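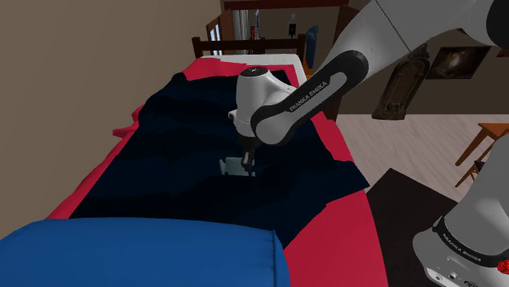
Can a blanket-spreading policy trained only in simulation work on a real bed?

Sometimes. It handles thin fleece on a firm mattress pretty well, and it gets worse fast once the fabric is heavy or has a lining.

5 min read

**foldline**
ok so that's the short version, long version below bc people kept asking in the other thread. This is the Kadisside setup, single Franka arm beside a bed, blanket starts rumpled, goal is blanket covering the target area. Policy picks a grasp point and a drag direction. One arm, one grasp, let go, look again. No folding, no two-arm flinging, nothing fancy.

Training was 357 scripted demos in sim, then the policy trains on those plus its own corrections. Real side was 104 trials on a bed at the Brasberg lab. Colors randomized, wall and floor textures randomized, blanket stiffness randomized (this is the one that mattered). Fleece good. Quilt bad. Writeup is coming when I get a free weekend, so February maybe, don't hold me to it

**mudskipper_9**
what's the score though. coverage? or did somebody just look at it and say yep thats a blanket on a bed

**foldline**
Coverage of the target area from an overhead camera, before first grasp and after last one. Also number of drags used. Not looking at wrinkles at all, a blanket can be ugly and still score full marks.

**mudskipper_9**
see that bugs me. You can get great coverage with a bunched ridge right down the middle. Anyone sleeping under it would call that a fail

**tansy_rd**
depends what you want it for. If it's care homes then coverage over the person is the thing and wrinkles are cosmetic. If it's hotels then yeah wrinkles are the whole job

**foldline**
Care. But fair, I could log ridge height from depth. Didn't. Real depth was noisy on dark fleece and I gave up on it after a couple of days

**p_lumen**
Question about the cloth. The blanket edges come out jagged against the red sheet in your render, so I'm guessing coarse mesh? We ran into this with Hurard's solver – edge grasps looked great in sim because a coarse edge bends in chunks, and the fingers always got a nice stiff flap to grab. Real hem just lies flat and the fingers skate over it.

**foldline**
coarse yes. Went coarse for speed, finer mesh made each episode crawl. And yes we saw the skating!! Biggest single failure on the real bed was fingers closing on nothing near the edge. Ended up masking out a strip along the border so the policy has to grasp further in

**p_lumen**
That mask is doing a lot of work then. How wide

**foldline**
50 mm. Picked by hand. I know.

**p_lumen**
So the result is sim-trained policy plus one number tuned on the real bed. Which is fine but "trained only in simulation" is stretching it

**foldline**
the weights never saw real data. The mask is a grasp filter, I'd have one anyway for the reachable zone

**p_lumen**
You'd have *a* filter. You chose its width after watching it fail. That's real data, just going in through your eyes. Please put it in the writeup as a tuned parameter

**foldline**
ok yeah, that I can do. I'll run it without the mask too and report both

**gantryboy**
Do both layers get simulated as cloth or is the sheet just glued down? looks draped in the render, folds down the side and everything

**foldline**
Sheet is draped once at scene build and then frozen. Only the blanket moves. Saves a ton of compute. Downside is the gripper can never pinch blanket + sheet together in sim, and on a real bed it does that constantly

**gantryboy**
lol yes. ours pulled the fitted sheet clean off a corner. arm thought it was doing amazing

**tansy_rd**
what did the policy do after grabbing both? recover or keep going

**foldline**
keeps going. It has no idea. Sees the blanket moved less than expected, drags again, same spot. Three or four times sometimes until the drag budget runs out. Counted those as fails.

**mudskipper_9**
so does it even look at its own last action

**foldline**
Nope, memoryless. Tried adding the previous grasp as an input and it overfit to the demo order. Might be my fault, didn't sweep much

**wrenhouse**
Has anyone compared against the dumb baseline: grab the blanket corner closest to the target corner, pull it there, repeat. The Říha benchmark has that one built in and on flat-ish starts it's embarassingly hard to beat

**foldline**
did it. Baseline wins when the blanket starts nearly flat. Policy wins when it's crumpled and the corners are buried, since there's no corner to find. Crossover is somewhere in the middle and I don't have enough trials to say where

**wrenhouse**
How many seeds

**foldline**
3

**wrenhouse**
hm

**foldline**
I know. Sim numbers are over 3 training seeds, real numbers are the best one of those. Real robot time is what it is

**p_lumen**
Best one by sim score or best one by real score?? big difference

**foldline**
sim score. Chosen before any real trial. I'm not a monster

**p_lumen**
Good. Say so in the paper, reviewers will ask

**gantryboy**
Other thing, why all the room stuff. Chair, mirror, shelves, rug. The policy only acts on the blanket, I'd crop to the bed and be done

**foldline**
Went back and forth on this. Cropping helps when the camera is fixed. We wanted the side view to work too, and there the background leaks in whatever you do. Training in furnished rooms hurt the sim score a little and helped on the real bed. Bare-room version kept picking grasp points on a bathrobe someone left hanging up

**gantryboy**
disagree still. segment the blanket, throw away the rest, your problem is gone

**foldline**
then your problem is the segmenter. dark blanket on dark sheet, good luck

**gantryboy**
yours is navy on red, thats easy mode

**foldline**
in that one yes. Colors are randomized, plenty of pairs are nasty

**tansy_rd**
Are pillows fixed? because blanket over pillow is where ours dies every time. Covers the pillow, coverage metric is happy, person can't breathe

**foldline**
Pillow is rigid in sim for now and outside the target area. Nothing penalizes covering it. Should be a penalty, agreed, adding that before anything else. Not going near a bed with a person in it until then

**mudskipper_9**
and ridges

**foldline**
and ridges, fine

**wrenhouse**
Can you share the start states? I'd run the corner baseline on the exact same crumples and we could find that crossover without any robot time

**foldline**
sure, will export tonight. They're saved as vertex positions so you need the same mesh, I'll put that in the zip. Quilt ones are a seperate folder, skip those, the params are off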